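Returns Bench Automation: Your Questions
Fillosell staff page, Mondwood site
Updated 10 April 2020

Quick answers, more coming. If yours isn't on the list put it in the box by the break room.

What is changing?
The cords and small electrics bench at Mondwood. Lamps, power strips, mice, chargers, all the stuff that comes back in one knot. Until now people did every step by hand. The arms take over the picking and laying out, people keep the testing and the final call on what gets resold. Project name is Fukaveck, you'll see it on the schedule.

Why that bench and not packing?
Because it's the bench with the most sore wrists. Pulling plugs and untangling cords for a full shift is rough, and it's the job most people ask to be rotated off. Packing is staying as is for this year.

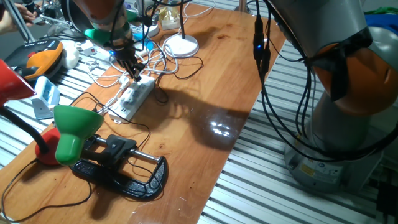 We also looked at volume. Some 800 returned items a week come through Mondwood and cords slow down every one of them. A lamp can't be tested if it's knotted up with three other things.

Am I losing my job?
No. There are 12 people on the returns crew and the plan keeps all 12. Hours stay the same through the trial. What changes is what you do with them: less pulling, more testing, grading and resetting the bench. Anything past the trial gets talked over with the crew first, in a meeting, not by email.

Will my pay change?
Base rate no. If you finish the operator training you go on the bench operator rate, same one the label line gets. Starts the pay period after you're signed off.

Who gets trained?
Anyone on the crew who wants it. 2 people per session so everybody gets time on the controls. Sign up sheet is with your shift lead. No computer background needed, realy. If you can run the label printer you can run this.

What does a shift on the bench look like?
Load the table, step back, start the run, keep an eye on it. When the arm stops for help you pause it, sort out the cord, restart. Then take the finished items over to testing. Expect a lot of stops in the first weeks.

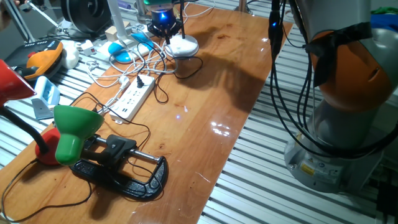 Write each stop down on the log sheet. Even the dumb ones. Especially the dumb ones. Sabbagh (the outfit that set up the arms) reads the sheets and changes the settings off them, so a stop that isn't logged is going to happen again to whoever is on next.

Is it safe to stand next to?
Outside the taped line, yes, any time. Inside it only when the run is paused and you did the pausing yourself. Don't reach over to fix "just one cord" while it's moving. Stop button first, every time. Sleeves up, lanyards off, hair tied.

What can it not do yet?
Cords, mostly, funny enough. Thin ones that loop under other things are hard for it. Plugs pushed tight into a strip too. Hard items like mice and lamp bases are easier.

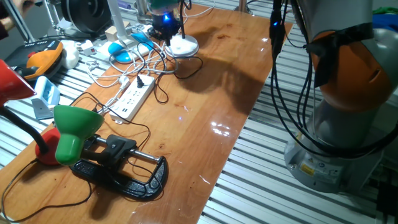 Mixed table: power strip, lamps, a mouse and plenty of cable.

So for now there is a hand sort step for the worst knots. If it looks like spaghetti, give it a minute by hand before you load. Use your judgement, no one's timing it.

Are we being recorded?
The cameras look at the table, and a hand or a sleeve can end up in the picture. Pictures are used for setting up the arms. They are not used for reviews, breaks or attendance. That is in writing, ask your lead for teh copy.

Will there be a quota?
No personal quota. The bench gets one number for the whole trial, 445 items a week, and that's a target for the setup, not for whoever happens to be standing there. Miss it and we look at the setup.

What if I tried it and want off?
Say so. Back on the regular rotation from the next schedule, no form.

What does the crew think so far?
Mixed. We asked for comments and said we'd post them as written. 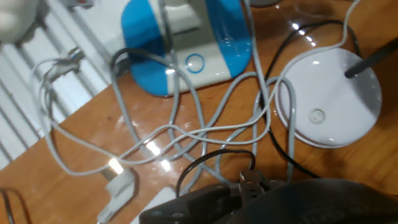

My wrists are better, I'll give it that. But it used to be two of us talking across the bench all day and now I'm mostly watching and waiting for it to stop. Can we at least be paired up? Unsigned, returns crew

Fair point. Pairing on the bench starts in May, two operators per run where the schedule allows. More comments go up when we get them.

Who do I ask?
Shift lead first, then the Fillosell site office. For a fault on the arms use the Sabbagh number taped to the bench, and pause the run before you call.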